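Help us test a tabletop tidying course at Pukitgate: participants wanted
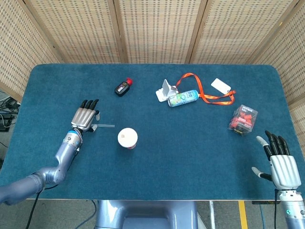
One of our tables, with a lidded paper cup, a drink can on its side, a phone stand and a small bottle with a red cap.

Posted 2015-10-11

Do you put things away as you go, or do you let them pile up until you can't find your phone? Either way, we'd love to have you! The Custaner project is putting together a short hands-on course about small everyday clutter, the kind that gathers on desks, side tables and kitchen counters, and before we offer it to the public in March we need people to try it out and tell us where it drags, where it confuses, and where it works.

We are looking for 15 participants for the first round. Last time we put out a call like this (for the closet course, which some of you will remember) we heard from almost 137 people, so please write soon if you're interested. If we can't fit you in now we'll keep your name for the next one, with your okay.

What you'd be doing

You'd come to 4 sessions at our Schouten Street rooms, each lasting two hours with a break in the middle. In every session you sit or stand at a table with a handful of ordinary things on it and work through a set of small jobs. Stand up whatever has tipped over. Sort the trash from the things that stay. Find a home for the phone stand where a person would really use it, then do it all again with the other hand, or while somebody is talking to you (harder than it sounds, and a lot of fun). The tables are carpeted on top and have rounded corners, and a tall folding screen goes up behind so you aren't distracted by the rest of the room.

Between sessions there's a bit of homework. Pick one surface at home, any surface, and keep a notebook page about it for a week: what landed there, what left, what annoyed you. We don't need photos, and please don't clean up before you start! The messy weeks teach us the most.

Who we're hoping to hear from

Anyone 18 or older. You don't need to be neat. We'd be especially glad of people who share a desk at work, people with small kids, people who've just moved, and anyone who finds bending or gripping difficult, as we want the exercises to suit more hands than they do at present. Left-handed folks, we had too few of you last time.

You should be comfortable following spoken instructions in English and saying what you think in a group of up to 6. Blunt is fine. The person who told us our closet handout read like a tax form improved it more than anyone else did.

Practical things

Sessions run in the late afternoon or the early evening, your choice, but please stick to the same slot throughout. There are chairs for everyone and you can sit for all of it. The rooms are on the ground floor and the entrance is the one next to the bike racks, not the glass doors. Coffee, tea and something to eat are on us. We cover local travel and give each participant a gift card at the last session, plus a free place for you or a friend on the finished course.

The notebook pages stay yours. If we'd like to quote from one in the Moden workbook, which goes with the course, we'll ask first and leave your name out unless you want it in.

How to sign up

Send a few lines to Hammad Paracha at the Pukitgate front desk, by mail or in person. Tell us which slot you'd like, whether there's anything we should set up differently for you, and which surface in your home gets cluttered the fastest. Hammad reads every one of these and answers them all himself, usually within the week.

Forms are also at the desk if you'd like to fill one in on paper.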